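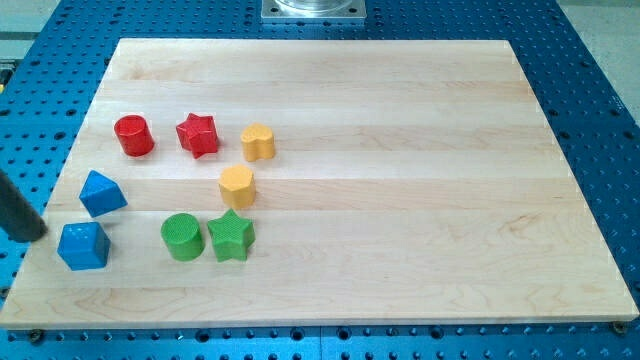 The arm tried to press itself through the tabletop on the 27th run of the afternoon, while I was eating a sandwich with the hand that should have been near the stop button.

I'd like to blame the arm, but it did what it was told. It was told by me.

Some background for people who come here for the sourdough posts. I rent a bench at Calado, a shared workshop in Stedbridge where you can hear three table saws and one podcast at all times. On that bench I have a secondhand arm made by Wilau, bolted to a table full of holes, and since January I've been teaching it to pick up toy blocks and put them somewhere else. My nephew could do this before he could talk. He also did it without a controller the size of a microwave.

The maple board was supposed to be an upgrade. The arm used to work directly on the blue tabletop, and small blocks kept catching an edge on the holes and tipping over. A flat wooden surface fixes that. It's also pretty, and I will admit that pretty was most of the argument. I bolted it down, admired it for a while, and went to change the one number that tells the arm how high the floor is.

I changed the number. I changed it in the file called table_height, in the folder called config, and saved it, and felt like an adult. The arm reads its numbers from the folder called config_new. I made that folder in January. I have no memory of why.

So as far as the arm knew, the world still ended at the tabletop, and the board was just air with some grain in it.

Why did it take until run 27 to find out? Because most of the blocks are tall enough to forgive you. The software looks down, finds the top of the block, and goes a bit lower to grab it around the middle. The red cylinder doesn't care what the table height is. Neither does the star. The number only matters when the arm misses the block and decides that it must be lower down, which it is happy to keep deciding until it reaches the floor it believes in.

It missed the blue cube. I think the shadow on that side confused it, though I haven't proved that. The gripper came down beside the cube, found nothing, went lower, found maple, and leaned.

I had the force limit set to 200. The default is lower, but the default kept tripping whenever it brushed a block, and I got tired of walking over to press reset. (You can see where this is going. I was apparently the only person in the building who couldn't.) There was a creak, then a smell a little like a hair dryer, then a second, more expensive creak. I hit the button with my elbow.

Leonilde Cunha, who has the bench across from mine and makes very good chairs, came over and looked at it for some time.

"Is it supposed to do push-ups?" she asked.

The damage was one bent fingertip and a gearbox that now clicks when the wrist turns left. Horácio Guerreiro took the cover off for me and says the click is a chipped tooth and will get worse. A replacement gear set from Deltau costs 500, plus shipping, plus whatever it does to your self-respect to type "operator error" in the box marked reason for order.

What I've changed so far:

There is one config folder. The other one is gone, and I enjoyed deleting it more than was healthy.

The arm now touches the surface gently in an empty spot every time it starts up, and refuses to run if the height it feels doesn't match the height in the file. It took me one evening to write. I could have written it in January.

The force limit is back at the default. It trips all the time. I walk over and press reset.

The stop button is on a longer cable and lives next to my left hand. Lunch happens in the kitchen.

I still want to get through 1000 picks without touching anything, which was the goal before all this, and the counter went back to zero on 2nd May. Left turns click. Leonilde has started counting them out loud.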